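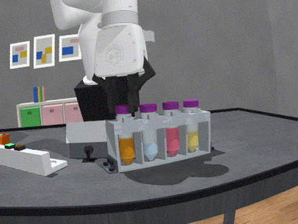

Ticket: Cost of living payment, second batch rejected
Product: Cerell Payments
Status: Closed
Opened by: Zuleica Sampaio, Grernar Council finance office
Priority: High

Tuesday, 09:10
The May batch of household payments went to Barros Bank overnight and part of it came back. The first file was accepted in full. The second was returned with 74 lines marked "amount not valid". All the payments in that file should be for the same sum, £70, and on my screen they are. I have not changed any settings since the April run, which went through without trouble.

Already tried:
- Logged out and in again
- Downloaded the file a second time and compared the totals (they match)
- Sent one rejected line on its own. Same message.

We have had more than 39 calls from residents this morning, so I would like something to tell the phone team. 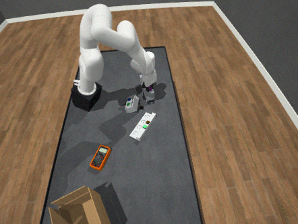

Simulated robot arm above a dark grey work mat, gripper pointing down.

10:25
Had a call back from first line support. They asked which template the file was built with. It says "Barros standard", same as the first file. They asked me to open the file in a plain text editor and look at the amount column. Most lines read 70.00. The rejected ones read 70,00 with a comma. Cerell shows both as £70.00 on screen, so there was no way to spot this before sending.

All the rejected lines belong to households added through the Arkov import, for people who applied after the first closing date. Nothing from the main council tax list is affected.
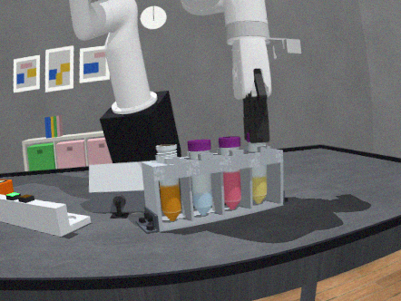

Cremilda Medeiros, 11:05
Thanks Zuleica, that narrows it down. The import keeps the number format of the spreadsheet it was given, and the late applications sheet was saved with European settings. Please don't edit the payment file by hand, as the check total at the bottom will no longer agree and Barros will refuse the lot. Go to Imports, pick the Arkov batch, choose Reverse, change the number format to UK and load it again. Then build a new file containing the rejected lines only.

11:50
Reversed and loaded again. The first attempt stopped at line 47, where the postcode box held a phone number. Corrected that from the application form and the rest went in.

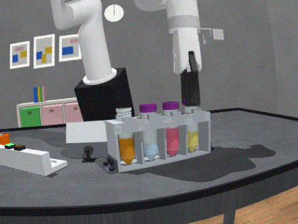
New file built at 12:15 and checked in the text editor before sending. No commas in the amount column, and the total agrees with the rejection report. Sent to Barros at 12:20. I kept the same payment references so that residents don't see two different ones on their letters.

14:40
Barros has accepted all lines. Payments should reach accounts tomorrow morning. Phone team told.

Could the screen show the amount as it will appear in the file? Happy for this ticket to be closed if that is logged separately.

15:05
Request logged with the product team. Import guide to be updated with a note on number formats. Closing.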